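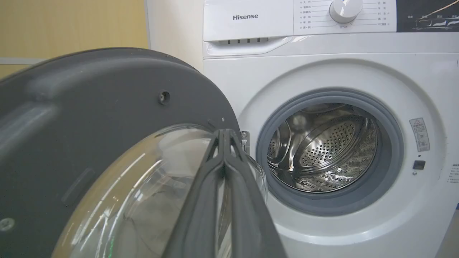 Door open, drawer shut. See the part about drying out below for what I do with the drawer.

I get more questions about laundry than about anything else I write here, which is funny considering I ruined so many sweaters in my twenties that my mother stopped knitting for me. So this is my big page of laundry room tips, all in one spot. Some of it I picked up from relatives, some from the backs of boxes, and a fair amount from mistakes. I've been adding to it for years and it's a bit of a jumble, sorry!

Drying out between loads

Leave the door open. I'm starting with this one as it costs nothing and takes care of most of the musty smell people write to me about. A front loader seals up tight, and if you shut it after the last load, the damp just sits in there. I leave mine open overnight, and wider than that if the weather is muggy. (If you have little kids or a cat, prop it open only a crack or keep the laundry room door closed. And check the drum before you start a load, every single time.)

Same goes for the detergent drawer. Pull it out an inch or two when you're done for the day. Every month or so I take mine all the way out - there's usually a tab to press down - and scrub it in the sink with an old toothbrush. The softener compartment is always the worst. Look up into the slot where the drawer goes, too, and wipe the roof of it with a rag wrapped around a wooden spoon handle.

The rubber seal

Run a dry cloth around inside the fold of the door seal after your last load. Pull the rubber back gently with your fingers and get down into the bottom, where the water collects along with hair, lint, bobby pins and once, in my case, an earring I'd been missing since Christmas. If you already have gray spots, wet a rag with plain white vinegar, go over them, then wipe again with clean water and dry it. I don't leave vinegar sitting on rubber. A friend's seal went stiff and she blames the vinegar, and I'd like to keep mine soft.

Please don't ever mix vinegar and bleach, or use one right after the other. Pick one for the day and rinse it away well.

How much detergent

Less than you think! I used to fill the cap to the top line because I figured more soap meant cleaner clothes. What I got was towels that felt like cardboard and a slimy film in the drum. Now I use about half of what I used to, and for a small load of shirts even less. If you're not sure, put a few clean towels through a warm wash with no detergent at all and peek through the glass. If you see suds, you've been overdoing it, and it's worth running them through again until the water looks clear.

I've used the Flarden powder for ages and only switch to a liquid for cold washes, where powder sometimes leaves little white clumps on dark clothes. Turning the dark things inside out helps with that as well.

Stains I see every week

Grass: rub in a little dish soap, wait 15 minutes, rinse cold, then wash as usual.

Grease: dish soap again, but put it on the dry fabric before any water touches it. Cornstarch first if it's a big spot. Shake it off after a while and then go in with the soap.

Blood: cold water only. Hot water sets it.

Tomato sauce: scrape off what you can with a spoon, rinse from the back of the fabric so you're pushing it out the way it came in, then soap. Hang the piece in the sun afterward if it's white. The sun does wonderful things to tomato.

Ink: dab with rubbing alcohol on a cotton ball, with an old towel underneath. Keep moving to a clean part of the towel. This works for me maybe half the time.

Whatever the stain is, don't put it in the dryer until you're sure it's gone. I hang the thing up, let it dry, and look at it by the window.

Towels

Don't use fabric softener on towels. It coats them and then they push the water around instead of soaking it up. Give them a good hard shake when they come out of the washer and another when they come off the line, and they'll be plenty fluffy. I wash towels by themselves, with room to move, and I don't go past three quarters full.

Wool

My wool bucket is just a dishpan. Lukewarm water, a squirt of baby shampoo, push the sweater down and leave it alone. No wringing, ever. Roll it in a dry towel and kneel on the roll (really!), then lay it flat on another towel and pat it back into shape. The arms always want to grow, so tuck them in close.

Odds and ends

Turn socks right side out before they go in the hamper. I have lost this battle at my house but you may do better.

Zip up zippers and undo buttons.

Put a strip of masking tape inside the cupboard door and write down which setting you use for sheets, for jeans and so on. Then anybody can start a load without asking you.

Clean the drain filter every 3 months. It's usually behind a little flap near the floor. Unplug the machine and let the water cool first, put down a baking pan and an old towel, and unscrew it slowly. You'll get more water than you expect.

For a clothesline indoors, I like the Lozano pull-out kind. It goes back into its case when company comes, and it has held up to wet jeans so far.

Next on my list is ironing, as soon as I find where I put the ironing board cover.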